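Tilell Home Crash Mat review – worth it for bump practice?
Posted September 1, 2018

Quick one as I've got training tonight and still haven't packed. A few of you asked what I'm using at home now the Mukolska ring is only open to us two evenings a week. It's the Tilell folding crash mat. Bought it myself, 3499 kronor, no freebie, no discount code, don't ask.

So. It's big. Folds in three, velcro down the sides, carry handles that are a bit mean on the fingers. 26 kilos, so you can drag it alone but you won't enjoy stairs. Mine lives behind the sofa. Smelled strongly of new plastic for the first week or so, then stopped, or I stopped noticing.

What I wanted it for: back bumps, flat fronts, rolls, and getting my head round the moonsault prep I keep bottling. What it is NOT going to be is a ring. A ring has boards and give and a bit of bounce back. The mat just swallows you. First few back bumps on it felt lovely and then I went to training and realised I'd stopped slapping out properly because the mat lets you get away with it. Coach noticed in one go. Embarassing.

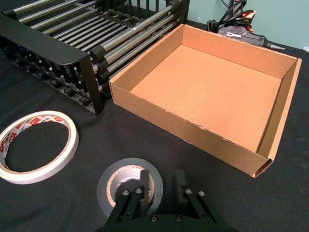

Sointu Huttunen said much the same under my knee pad post, that soft mats teach you to land lazy and she'd take old judo mats over a crash mat any day, cheaper too, and you can feel straight away when your chin isn't tucked. Fair. I've tried it her way since and for plain back bumps I think she's right. Thin and firm is better. But I'm not doing anything off a height onto judo mats in a flat, sorry.

Which brings me to height. I've been going off the arm of the sofa (old sofa, calm down) and the Tilell takes it fine. Elbow drops, splashes, a sort of sad senton. Never felt the floor through it once. I kept a tally in the back of my training diary and I'm on more than 800 landings now, mostly rolls and splashes. The foam has gone a touch softer in the middle third, where I land most. Edges still firm. No splits in the seams.
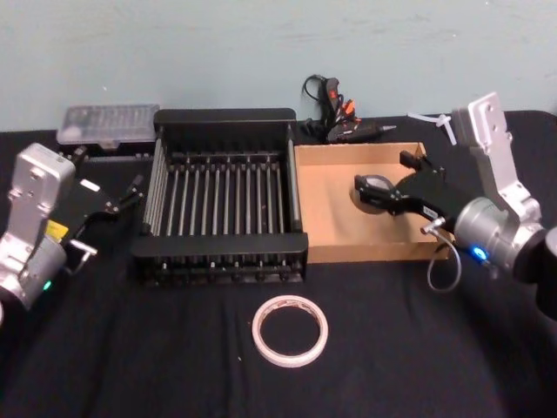
The cover is where they've saved money. Shiny side, grippy side, and the grippy side is supposed to go down. On a wood floor it creeps anyway. Every run-up roll shoves it a few inches toward the wall, so you end up dragging it back all the time. I put a cheap rug underlay beneath it and that mostly sorted it. Should of come with something in the box for that money.

Boots mark it too. I wear my Gendimora boots for proper sessions and they left black scuffs that don't come off with soapy water. Socks or bare feet, fine. Not a big deal to me, but if it's going in a shared room somebody will moan.

Noise. Better than expected. Splash is a thud, slap out is loud whatever you do it on. I stick to daytime.

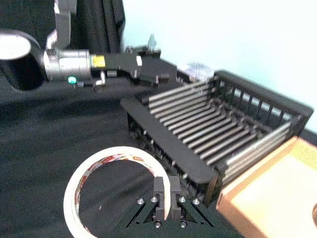 Silver wrist joint and black gripper, side on.

Versus the Falcão one, as that's the other mat everyone brings up. We had a Falcão at my old school and it was the better mat, no question. Denser, heavier, didn't wander about, and the fold lines didn't show. On the Tilell you can feel the folds if you land across one, espcially on a flat front where your hip catches the dip. Learned to line myself up in the middle panel. The Falcão was also a good bit dearer when I last looked, and I couldn't see it being delivered to anyone who hasn't got a van and a mate.

The guarantee on mine says 30 days for the cover and a year on the foam. Thirty days is stingy. I'm well past it and nothing's gone, but still.

Delivery was ok. Came squashed in a bag, needed a night to puff up, one corner took longer than the rest.

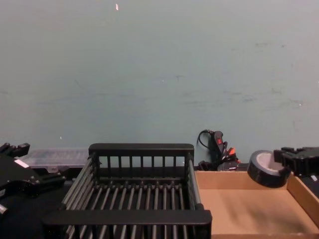
Photo: Mukolska

Would I buy it again? Yeah, probably. For rolls, splashes, anything off a height, trying stuff you're scared of. If you only want to drill back bumps, get firm mats and save the cash. And if you're brand new please don't learn to bump on your own at home from videos, on this or anything. Go to a school, get somebody to watch your neck.

Good: thick, quiet, seams holding up, price ok
Bad: slides, fold lines, marks easily, handles

Seven out of ten. Boots post next, when I've had the Gendimoras resoled.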